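Dukance Wireless Alarm Kit
Section 5: Placing and Pairing the Motion Detectors

Read this section through before you drill any holes. The control panel must already be mounted and powered (Section 4), and you will need the installer code you chose there. Allow 16 minutes for each detector the first time.

What you need

Motion detector with battery fitted
Wall bracket and two screws
Small Phillips screwdriver
Pencil and tape measure
Stepladder

5.1 Choosing a position

1. Pick a corner or a flat stretch of wall where a person coming in would walk across the detector's view. The detector picks up sideways movement sooner than movement straight toward it.

2. Measure up from the floor and mark the wall at 7 feet. Lower positions are more likely to be set off by pets.

3. Check what the detector will face. Do not point it at a heater, an air vent or a window that gets direct sun.

4. Stay at least 3 feet away from large metal objects such as filing cabinets, electrical panels and metal doors. Metal shortens the radio range. 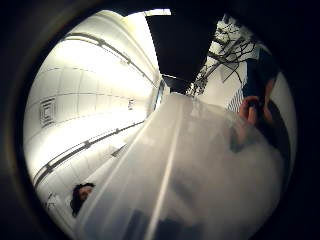
Hallways usually need only one detector, mounted at the end and looking down the length. Walk the route yourself and note anything that blocks the line of sight at chest height. The sensor reads body heat, and most plastics stop it even when you can see light through them. A large sheet of milky white plastic like the one in this tiled hallway would hide a person from the detector, so take down any sheeting before the walk test. Glass partitions have the same effect. On a tiled wall, drill along a grout line where you can, and use a masonry bit with the hammer action off.

CAUTION: Check for pipes and cables behind the wall before drilling. Do not mount the detector outdoors or in a room where steam collects.

5.2 Pairing with the panel

Pair the detectors on a table, before they go up on the wall. Keep them within 9 feet of the panel while you do this.

1. On the panel, press Menu, then enter the installer code.

2. Scroll to Devices and press OK. Choose Add Detector. The panel beeps and the green light starts to flash.

3. Pull the plastic tab from the battery compartment. The detector light comes on red for a few seconds and goes out.

4. Hold down the button inside the battery compartment until the light flashes twice, then let go.

5. Wait for the panel to show a zone number. Write this number on the label inside the cover – it is hard to tell the detectors apart once they are mounted.

6. Repeat for each detector, one at a time. Put the finished ones face down so they do not keep sending signals.

Note: If the panel shows Err 9, the detector is still paired with another panel. Remove the battery, hold the button while you put the battery back, and start again from step 1.

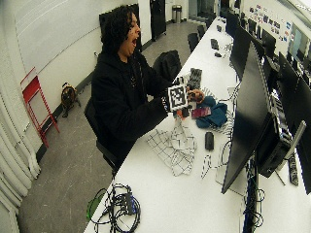

5.3 Walk test

1. Fix the bracket to the wall and slide the detector down until it clicks.

2. Leave the room for three minutes so the detector can settle.

3. On the panel, choose Test, then Walk Test. The siren stays silent in this mode.

4. Walk across the room at normal speed. The detector light should come on within two or three steps.

5. If it does not, tilt the bracket one notch down and repeat from step 2.

Walk Test ends by itself after 400 seconds. The panel then returns to the main screen – it does not arm itself.

Section 6 covers entry and exit delays.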